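My building finally has its own electric meters!

By Mostafa Radwan
Tuesday, March 17, 2026
3 min read
Print | E-mail

I have wanted to write this post since November, and now I can: every apartment in my building has its own electric meter. Mine is a plain gray box next to the mailboxes, and I have gone down to look at it more often than I would like to admit.

For anyone new to this blog, we used to have one big meter for the whole place. Floltel, our power company, sent a single bill to the management office, and the office split it up by square footage. So the couple upstairs who travel for work (lovely people) paid the same as the family next to them with two window units going all summer. I paid $148 one month when I was away for most of it. That bill is still on my fridge.

How we got here

The short version is letters. The longer version is that I read the back of my bill one evening, all of it, and found a line saying tenants could ask for separate metering if enough households signed. I had lived here for years and never turned the page over! I typed up a one-page request, knocked on doors, and had signatures from almost every floor by the weekend. People were so ready for it. One neighbor signed and then called her sister across the hall to come out and sign too.

Floltel turned us down the first time over a missing form. We sent the form. Then they lost the form, so we sent it again with a copy of the mailing receipt, and after that things moved quickly. The woman who took over our case was terrific. She called me back when she said she would, and she explained the deposit in words I could repeat to my neighbors.

The install itself was 3 visits. The power was off for a couple of hours each time, and I learned how much of my life is plugged into one strip behind the desk.

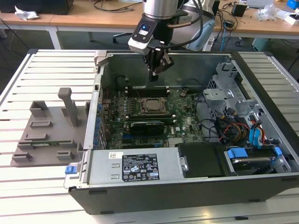

What the new bill looks like

My first full bill came last week and it fits on one page. There's a reading from the start of the month, a reading from the end, and the difference between them, times the rate. I checked it with a pencil and it matched. After years of "estimated share," I can't tell you how good that felt.

You can also see your daily use on a site called Cleriveo, which Floltel runs its accounts through. It's a bit slow and the colors are awful, but I love it. I found out my old water heater was the big one, way ahead of everything else, so I turned it down a notch and moved laundry to the evening. I used 400 kilowatt-hours for the month, and I'm already plotting to get under that.

If you want to try this where you live

Start with the back of your bill, seriously. Then ask your utility for the separate metering form by name and get it in writing that they received it. Keep everything in one folder. Ask early who pays for the wiring, too. In our case the owner covered it and we each paid a deposit, but my friends over in the Morelli building were quoted something very different and are still arguing about it.

The Devari Street building is next, I hear. I've promised them a copy of our letter, and if you'd like one, leave a comment and I'll send it over this weekend.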